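Suche nach: Suchbegriff eingeben … Los

Sauerteig im Dezember

Seit ich den Ansatz von Nabila Lamrani bekommen habe, riecht meine Küche säuerlich, und ich finde es herrlich! Der Kleine heißt Grurik (fragt nicht) und wohnt im Glas oben auf dem Kühlschrank. Im Sommer war er nach dem Füttern kaum zu halten, jetzt braucht er ewig — bei mir sind es nachts halt auch nur 16 Grad. Also füttere ich ihn abends mit lauwarmem Wasser und decke ihn mit einem Tuch zu.
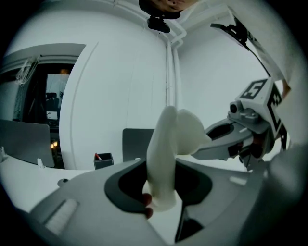 Mein Teig für jeden Tag

450 g Weizenmehl, 123 g vom aktiven Ansatz, Salz nach Gefühl und so viel Wasser, bis es sich richtig anfühlt. Ich weiß, das hilft euch null. Ich gieße einfach becherweise nach und höre auf, wenn der Teig noch ein bisschen klebt. Dann zweimal dehnen und falten und ab in den kalten Flur.

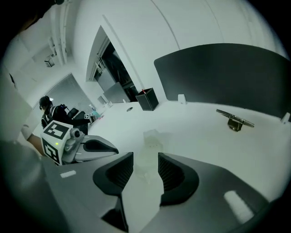 Nabila schrieb mir dazu, ich solle das Salz bloß erst nach einer halben Stunde zugeben, sonst werde der Teig bockig. Hab ich probiert, und er ließ sich wirklich schöner ziehen. Die Kruste war diesmal auch dunkler, fast schon zu dunkel für meinen Geschmack.
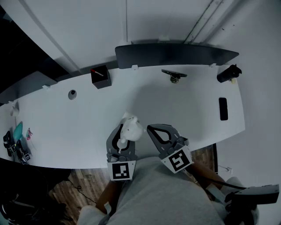 Roggen traue ich mir als Nächstes zu, aber nur in der Kastenform. Freigeschoben ist mir der letzte zum Fladen zerlaufen (geschmeckt hat er trotzdem, mit viel Butter).

Ähnliche Beiträge
Brotreste: Knödel und Croûtons
Ein Wochenende in Usturholm
Welches Mehl wofür?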